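Pamlow, Lilby building: notes from the open day

The Lilby building opens its ground floor to visitors once a year, in May. I arrived at 2 p.m., signed in under visitor number 2614 and was given a floor plan and a sheet of background on Wudivent, the household storage project. The visit was self-guided apart from a 30-minute talk at the end. What follows concerns the small-items room, where I spent most of the afternoon.

The project deals with the things that collect on a table in an ordinary home: tissues, wrapped snacks, tape, lids, cloths. The background sheet sorts them into eight classes by packaging and size. Larger goods are handled in a separate room, which was closed for floor repairs.

The table has a wood top in medium brown with strong dark grain. It stands against a white wall, and the long edge facing the wall serves as the reference for every layout. Objects are placed relative to that edge and to the basket. I had expected a marked grid. The sheet says marks were tried and dropped after the first round, when people began placing things on the lines and no longer where they would normally put them down.

The basket is gray plastic with small rectangular holes in the sides. In one layout it stood on the left with something dark and crumpled in it, and a round white and red item on the floor of the basket. A single wrapped snack, twisted or pinched at both ends, lay on open wood.
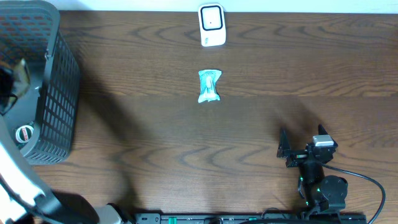

Another visitor objected that a basket with open sides was a poor choice for anything this small, and said that at home the wrappers would be through the holes within a week. The sheet covers the point in part. It gives the smallest allowed item for the basket as one that will not pass through the side wall in any position, and anything smaller goes in a lidded tub. The tub was not on show.

The second half of the room dealt with film packaging. Thin film is awkward to sort by eye. It wrinkles and throws back highlights, and a printed code may end up on a fold. The sheet recommends turning a pack until the code is flat before reading it, and setting it aside if two attempts fail. Translucent film adds a further difficulty in that contents and print can be confused. 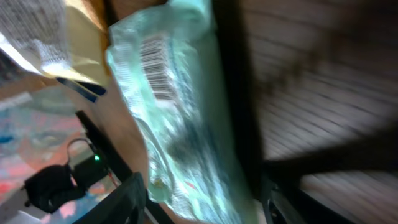
Pale green film pack with barcode.

A patterned rug covers part of the floor. I would have preferred a plain one for this work — pale film against pink, coral and pale blue is hard to pick out, and a dropped wrapper would be easy to miss. The layout sheet specifies the table in detail and does not mention the floor at all.

The last layout I looked at was the row. Items are set out in the middle of the table in a row, and the sheet asks that each can be lifted without disturbing the next. The set includes a small teal-green Kleenex pack and a light-blue wrapped packet.
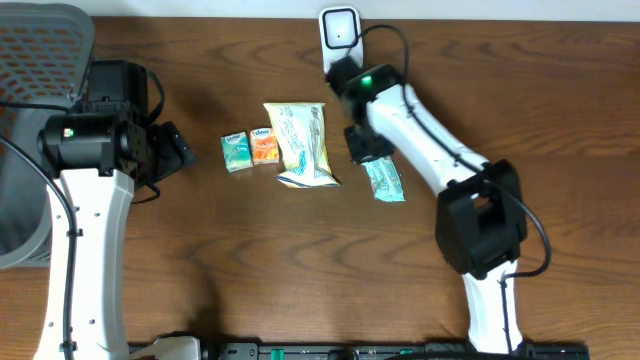
Spacing in the row is fixed by hand width, with no measurement taken. For soft packs this seems adequate. For anything that rolls I would want a stop or a shallow tray, and I wrote as much on the comment form.

The closing talk was given by Tóth, the firm that supplies the storage furniture. It covered shelf depth, drawer dividers and the cleaning of perforated plastic, in that order, and ran over time. The drawer section was the most useful. Dividers are now sold in 14 widths, and the narrowest takes a single row of tissue packs laid flat. The slides will be posted on the Lilby page.

Practical points: the entrance is on the yard side, the cloakroom takes coats but no bags, and the layout sheets are free at the desk until they run out.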